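About us > Who we are > Open days

Last updated: Tuesday, August 22, 2023

Kerwood teaches robots to tidy shelves. We began in Bridbridge with 2 people, one bench and a landlord who thought we were repairing vacuum cleaners. There are eight of us now, and he still asks about his Hoover.

Our work starts with people. Anyone who has straightened a shop shelf knows more about it than our software does, so we record hands doing the job and train from that. Lise Dufour runs the recording side. Estela Insaurralde looks after the arm, Tomer, which is slow, polite and much better with boxes than with bags.

Open days are held every February. Visitors get a talk (short), a demonstration (less short) and a go at the controls. Last time Tomer faced 144 boxes and put one on Estela's coat. It got the loudest applause of the afternoon.

The part people like best is the shelf challenge - you against the arm, same boxes, same layout.
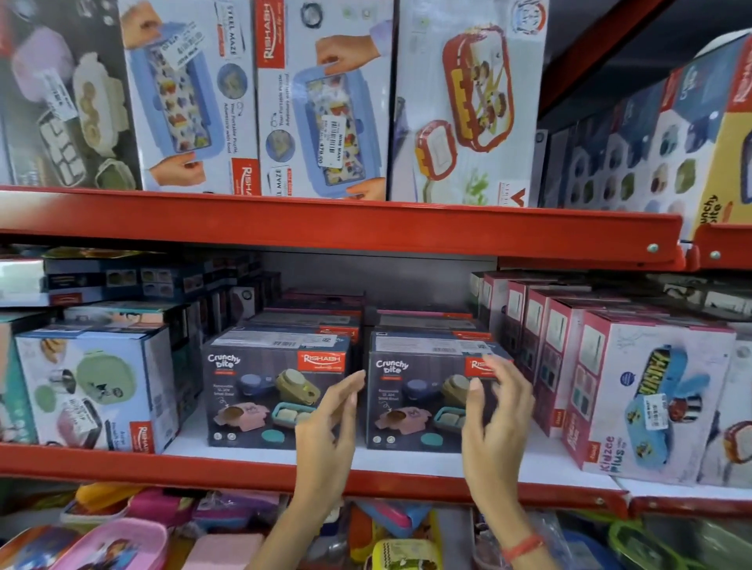

Lunchboxes are harder than they sound. The cartons are near enough the same from one product to the next, and price stickers land wherever they please. Schools are welcome, and so are shopkeepers, who tend to win.

To book a place, write to Lise at the Barrientos Road office.

Contact | © Kerwood 2023 | Back to top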